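January 25, 2018
Briswood workshop, beverage shelf – label and stock check

The soft drink stock on shelf 6 was reviewed this morning against the list prepared in September. The bottles had been stored with their labels facing the wall, and each was turned so that the product name could be read from the aisle. Two entries in the list gave a volume with no unit. Both have been corrected.

Reference 903 was previously entered only as "red bottle, imported." The entry now carries the product name as printed, 汽水 (soda), and the net content, 500 milliliters. Staff should copy the Chinese name in full – a translation alone is not sufficient for the register. The calorie figure is to be left open until it has been read a second time.

The Zalton cartons remain on the lower level. The Vuvo adhesive tags did not hold on curved surfaces and will be replaced with tie-on tags from Esposito; a pack of 200 has been requested.
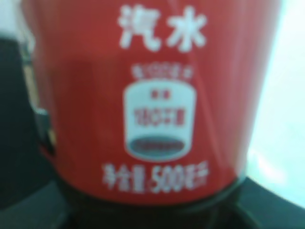 Where is the net content to be recorded?
In the third column of the register, in milliliters, with the unit written out.

Outstanding: second reading of the calorie figure for 903; tie-on tags; revised shelf card for the Zalton cartons.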